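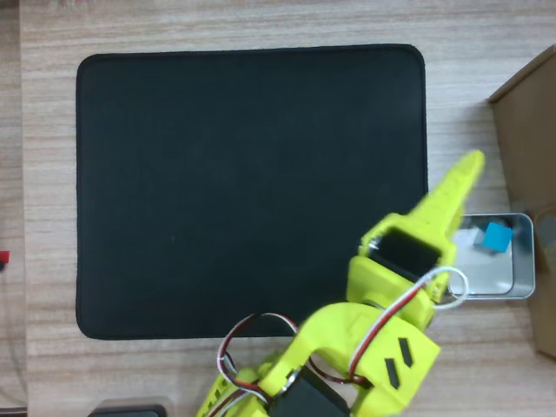
Right, I've been promising a thread on whether machines can do any of the boring jobs yet, house or shop, so get a cup of tea because I've gone on a bit.

---

Background for new people: I spend my days in the back of a small shop that sells craft bits by post. Beads, buttons, little cubes, tiny things in tiny bags. Last year we sent out 1229 orders in December alone and I picked most of them by hand. My back would like a word.

---

So the dream is simple. Something sits on the bench, takes a small thing out of a tray, puts it somewhere else, and does that until I come back with a sandwich. That's all I want! I'm not asking for the Jetsons.

---

And the home version of the dream is the same thing with socks.

---

The kind of arm I keep banging on about is the hobby sort. Printed plastic parts, servos from a bag, wires looping about all over the place. Bright yellow-green in this case, so at least you can't lose it on the bench.

---

The job in the photo is as small as jobs get. One little blue cube, one shallow metal tray. A toddler could do it and would then try to eat the cube.

---

People who haven't tried this always think the picking up is the clever part. Picking up one cube from a known spot is fine. You can teach that in an afternoon. Move the tray by the width of your thumb and you find out how much it was relying on the tray.

---

Then there's corners. Oh, corners. A cube in the middle of a tray has room on all sides for a finger to get down next to it. A cube near the corner has a wall in the way, and you and I just tip the tray or slide the thing out with a fingertip without noticing we've done it.

---

I sat and watched my own hands for a whole order once. I slid, I tipped, I pinched, I used a nail, I blew on something. Five different ways of getting a bead out of a dish, and I'd have told you I was "just picking it up".

---

Shiny trays are another one. If your arm is working from a camera, a metal rim throws light back at it and moves about as the sun does. I had a setup last spring that worked nicely until half past ten in the morning and then went to pieces. Took me three days to think of pulling the blind down.

---

I'm a big believer in a dark mat on the bench now. Plain, dull, black, doesn't slide about. Best thing I've spent money on for this hobby, and it isn't even a robot part.

---

Somebody always asks about the shop version, as in real money, real kit. We did have a chat with a firm called Itora about a picking cell. Very nice people. Their answer was that it could do our range if our range was boxes.

---

Our range is not boxes.

---

To be fair to them, they were straight about it. They said loose small parts in soft bags were the worst thing we could have asked for, and that we'd be paying to have an engineer on the phone every week. I'd rather be told that than sold something.

---

I also went up to the Broltville trade day to look at the packing machines. The one that folds the card box and tapes it was brilliant, I could have watched it all day. The one that was meant to fill the box had a man standing next to it filling the box.

---

OK, home stuff, as that's what most of you asked about. My scores, not science, just me being grumpy in my own kitchen:

- Floors: yes, mostly. The little round hoover earns its place. It still eats phone chargers.
- Washing up: we've had a machine for that for donkey's years, we just don't call it a robot.
- Loading that machine: no.
- Folding: no, and anyone showing you a video of it has sped the video up.
- Tidying a child's floor: ha.

---

Loading the dishwasher is the one I'd pay for. It's a horrible job if you write it down. Everything's a different shape, half of it breaks, some of it is slimy, and there's a right way to do it that nobody in the house agrees on.

---

Whereas sorting cubes is a nice job. Same shape, same size, won't smash, doesn't mind being dropped. So if you want to know how far off the dishwasher is, look at how people are getting on with cubes and be a bit sad.

---

I don't want to sound gloomy though! When I started reading about this, a hobby arm meant typing in every joint angle yourself and praying. These days you can guide an arm through a job a load of times by hand and have it learn from that, and a person with a kitchen table and patience can have a go. That's a huge change.

---

It's also very, very dull to do. You do the same tiny job over and over. Cube out, cube back, shuffle it along, cube out. I got to 29 goes in one sitting before I started doing it badly out of boredom, and of course it learns the bad ones as well.

---

Which is the bit that makes me laugh. To get out of a boring repetitive job I have taken up a more boring and more repetitive job, in the evenings, for free.

---

Few practical things if you fancy trying, all learnt the annoying way:

- Tape round your tray before you start so you can put it back where it was.
- Then, once it works, take the tape off and move the tray on purpose.
- Mind the cables. They catch on everything and then the arm pulls itself up short.
- Keep spare servos in a drawer.
- Do it by a lamp, not a window.

---

On grippers: everyone wants the hand with all the fingers. I get it, it looks great. But for small hard stuff two long thin fingers that come to a point will get you further for far less money, and a bit of ribbing on the inside helps them hang on. The yellow-green one up top has a serrated or ribbed finger like that, narrowing down to a rounded tip.

---

What long thin fingers are rubbish at is anything soft. I tried a bag of sequins. We don't need to go into it, but I'm still finding sequins.

---

Somebody in the Sinbridge makers' group has been using bits of rubber glove over the tips for more grip and swears by it. I tried it with washing-up glove and it was better on glass beads and worse on everything else, so make of that what you will.

---

Question I get a lot: "is it faster than you?" No. Not even a bit. I'm miles quicker, and I can listen to the radio and shout at the dog while I do it.

---

But speed isn't really what I'm after. If it did one cube a minute, all night, without me, I'd come down in the morning to a full tub and be thrilled. Slow is fine. What kills it is stopping. It fumbles one at ten past eleven and then stands there grabbing air until breakfast.

---

So my test for "can a machine do this chore yet" is now: can I go to bed? Not can it do it once while I film it. Can I switch the light off and go up the stairs?

---

Floors pass. Dishwasher passes, once it's loaded. Washing machine passes. Bread maker passes, and it's about as clever as a brick. Cubes out of a tray on my bench: not yet, but I stayed in the next room for an entire episode of something last week and came back to it still going, so we're getting there.

---

You'll notice all the ones that pass are boxes you put things in and shut the lid. The putting in is the human's job. I think about that a lot when I'm crouched over the cutlery basket.

---

For the shop, I've stopped waiting for the whole job to be done and started looking for the slice that might be. We've got one line, Deák, that comes as loose hard pieces all the same size, and somebody has to move them from trays to tubs. It's a rotten job and it's the most robot-shaped thing we own.

---

If an arm could do just the Deák trays I'd get most of a morning back each week. I'd still be doing bags and labels and the odd shapes, and answering the emails about glitter. I could live with that.

---

Would I tell a small shop to buy something today? If you ship boxes, ring round, have a proper look. If you ship fiddly bits, buy a good stool and a decent lamp and check again next year. If you like tinkering, get a hobby arm and lower your hopes, you'll have a lovely time.

---

Few replies already, so quickly: yes you can print most of the parts at home, no I won't be doing a sock video, and no, my other half doesn't want it in the kitchen.

---

Next job is trying smaller cubes, then beads if I'm feeling brave. If any of you have got something picking properly out of the corner of a metal tray, please tell me how, I'll take any tips at all.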